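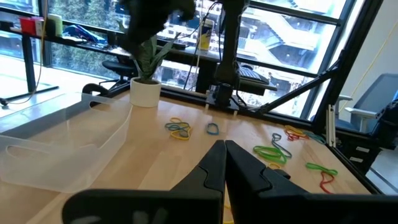

From: Mahlet Lencho
To: Cerkcombe allotments and gardens list
Date: 2019-03-14
Subject: Re: Re: Ivance compost activator, anyone?

Kalkidan Yilma wrote:
> Has anyone on here tried the Ivance activator? The garden shop at
> Urport had a stand for it and the man there was very sure of himself.
> It says finished compost in 60 days from a cold heap, any time of
> year. My heap has been sulking since December and I am tempted. You
> use one sachet per layer and he said most people see a difference in
> the first 10 days. He also gave me a leaflet with a survey in it,
> 3,931 gardeners, nearly all of them pleased. Seems worth a punt?
>
> Kalkidan

Kalkidan,

I'd keep your money. I've read that leaflet too, twice, and I still can't find what the 3,931 gardeners were asked. Pleased with what? Did any of them have a second heap without the sachets in it? If you build a fresh heap in spring, turn it, and then look at it two months later, it will have shrunk and gone brown whatever you sprinkled on it. I'd be pleased as well.

The back of the packet has the bit that bothers me. It tells you to chop everything small, mix green stuff with brown, keep it damp and turn it every week. Well, yes. Do all that and leave out the powder and you'll have compost. I'd like to see it work on a heap somebody has ignored, and that isn't in the instructions.

As for "any time of year", I don't believe it. A small heap in a cold garden slows down in winter and a sachet isn't going to warm it up. Yours has probably just been cold. Is it very wet as well? Mine was a slimy mess last year until I forked in a lot of torn cardboard, and it picked up by itself once the weather turned.

Someone on the Ambaye side swears by these things, I know, and will no doubt write in. Before they do: was anything else changed that year? Last time this came up it was a new bin, a new site and twice the grass cuttings, and the powder got all the credit.

If you do want to buy a box, split your heap in two first. Same stuff in both, turned on the same day, sachets in one only. Put a stick in so you remember which is which, and get someone else to say which looks better without telling them. I'll happily come over and be the someone else. If the treated half is 100 per cent ready in 60 days I'll say so on this list and buy the next box myself.

Does anyone have the price of a full box, by the way? The leaflet only gives it per sachet, which never fills me with confidence.

Mahlet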